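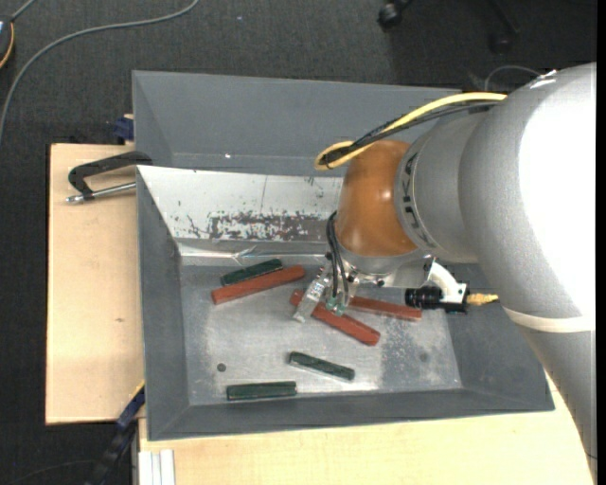 Equipment > Reviews > Bin Picking

Review: The Trellport Picking Cell at the Mendarley Open Day

The Mendarley technical center opened its workshop to visitors in October 2021, and the equipment review desk was invited to assess the Trellport picking cell, supplied by Zestton. The demonstration was led by Jihad Semaan, who answered questions from the floor throughout.

The task was a plain one. Red and green blocks lie at odd angles in a gray metal bin, some close against others, and the arm must lift them out singly. A second bin stands directly behind the first. Visitors were given 10 blocks to arrange as they wished, and the cell was run again after each change.

In our session the cell cleared the bin with 2 failed grips, both on blocks resting near a side wall. It recovered from each without help. A full cycle was slower than the printed brochure suggests, but the motion was smooth and the noise level allowed normal conversation.

The gripper deserves credit. Its angled finger can reach down between neighboring blocks, and the fittings for the air lines are easy to see and to reach. We were less satisfied with the cable routing. The yellow cable and the thin black ones beside it bend back in a tight loop above the wrist, and we would ask for a wider bend before placing an order.

The bin shows honest wear, with a scuffed floor and scratched coating. Shiny metal is a hard surface for any vision system, and the cell coped well with it — a stronger result than we recorded in June with the older Ra model.

The service plan covers roughly 800 hours of operation, after which the gripper is inspected. Setup instructions are clear, although the section on clamping is too short.

Recommended for training centers and small workshops, subject to the remark on cabling.

Comments (3)

pdk_931: Was it tried with mixed sizes? Ours struggles with the short ones.

Marlowe T.: We run the same cell. Agree about the clamping section, we had to call support twice.

gearbox: Any word on the price of a spare gripper?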